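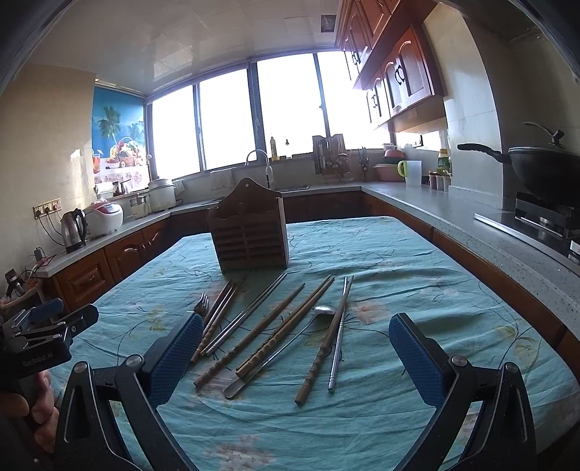 Fork, chopsticks and wooden chopstick holder on a flowered tablecloth.

Defects log: Alar House refurbishment
Ticket 626
Title: Water staining to ceiling and head of partition, Room 133
Opened: March 2021
Raised by: Building user
Assigned to: Clundero aftercare desk
Priority: Medium, raised to High on second report
Status: Closed

Report as received

Brown stain on ceiling tiles next to the corridor wall in Room 133. Stain has grown since the room was handed back. One tile has sagged and been taken down. Paint at the top of the new partition is bubbling over a short length. No drips seen. User believes the roof is leaking and asks for a roofer.

Aftercare desk, first response

Ticket accepted as a defect within the rectification period. User asked to leave the tile out, move anything that matters away from the corridor wall, and note the weather each time the stain looks fresh. Drawings checked: the room is on the top floor, directly under the part of the flat roof that was overlaid during the works. Roofing subcontractor is Ortuño. The corridor rooflight, supplied by Skiten, is on the same slope, uphill of the stain.

First visit

Access from the room by stepladder. Ceiling void inspected by torch with two further tiles removed.

Findings:
Top face of the sagged tile wet at one corner, dry elsewhere.
Mineral quilt over the tile damp to the touch.
Underside of the deck dry over the stain. Faint tide mark on the deck closer to the corridor.
Moisture meter reading high at the partition head track, falling to normal at door head height.
Sprinkler pipe in the void dry along its full visible length. No joints over the stain.
Chilled water pipework to the fan coil unit lagged and dry.

Comment: the dry deck over the stain suggests water is arriving from one side and running along something. Roof not accessed on this visit - wind above the limit in the access plan.

Passed to Ortuño for roof inspection.

Ortuño, roof inspection

Overlay membrane walked and probed from the parapet to the rooflight. Laps sound. No blisters, no splits. Outlet clear of leaves, leaf guard fitted. Upstand to rooflight kerb measured at 50 mm below the drawn height on the downhill side, where the new insulation tapers up to meet it. Membrane is dressed over the kerb and fully bonded. Seal between kerb and rooflight frame intact where it can be seen.

Ortuño's view: membrane not at fault. Recommend the rooflight is checked by Skiten.

Aftercare desk note: the reduced upstand is recorded as a separate item. It needs an answer from the designer whatever the cause of the leak.

Skiten, desk response

Photographs reviewed. Frame drainage slots on the downhill side appear to be covered by the membrane termination. If the slots are blocked, condensate and any rain passing the outer gasket will collect in the frame and spill inwards. Skiten will not attend until the slots have been exposed, as the warranty excludes work by others to the kerb detail.

Aftercare desk: Ortuño asked to cut back the termination. Ortuño replied that it was formed as drawn and asked for an instruction before touching it. Instruction issued without prejudice to who pays.

Second report from user

Stain larger. User notes that the ceiling was wettest on a cold, clear morning with no rain overnight. Priority changed to High.

Aftercare desk comment: a dry-weather event points towards condensation or a service, and away from the roof covering. Hose test still to be done, so that the roof can be ruled in or out properly.

Second visit, joint attendance by Clundero and Ortuño

Hose test in stages, low to high, with one person in the ceiling void throughout and each area left to soak before moving on.

Stage 1: field of roof directly over Room 133. No water seen in void.
Stage 2: outlet, blocked with a test bung and ponded. No water seen in void. Bung removed.
Stage 3: downhill face of rooflight kerb. No water seen in void.
Stage 4: rooflight glazing and frame. Water stood in the frame channel and did not drain. None reached the void during the test.

Termination cut back on the downhill side after the test. Slots found covered, as Skiten had suggested. Standing water drained at once. Membrane re-terminated below the slots with a pressed metal trim.

With more tiles out on the corridor side, a disconnected extract duct was found. The duct serves the tea point next door and should run over the partition to a roof cowl. The flexible section had come off its spigot and was discharging into the void against the cold underside of the deck. Tape only at the joint, no band clip. This agrees with the tide mark on the deck. Water had then tracked along the partition head to the low point in Room 133.

Cause

Main cause: condensation from the disconnected extract duct.
Contributory: none shown by test. The blocked frame slots were a genuine defect but no path from the rooflight to the stain was found.

Remedial work

Flexible duct shortened to remove the sag, refitted, secured with a band clip at both ends and insulated to the specification.
Wet mineral quilt removed and replaced.
Partition head left open until the meter gave normal readings, then filled, stain-blocked and painted corner to corner.
Ceiling tiles replaced from spares held on site.
All other flexible connections on the floor inspected. One more found with tape only, still attached. Clip added.

Skiten confirmed by email that the warranty on the rooflight stands with the new termination detail.

Items carried forward

Upstand height at rooflight kerb: with designer. Not to be closed under this ticket.
Cost of cutting back the membrane: with Clundero commercial team.
As-built drawing of the extract run shows rigid duct throughout. To be corrected in the operation and maintenance manual.

Follow-up check, August

Room 133 visited with the tea point fan running. Void dry, deck dry, duct joints tight. No new staining. Paint at partition head sound. User content for the ticket to be closed.

Ticket closed. Reopen under the same number if staining returns before the end of the rectification period.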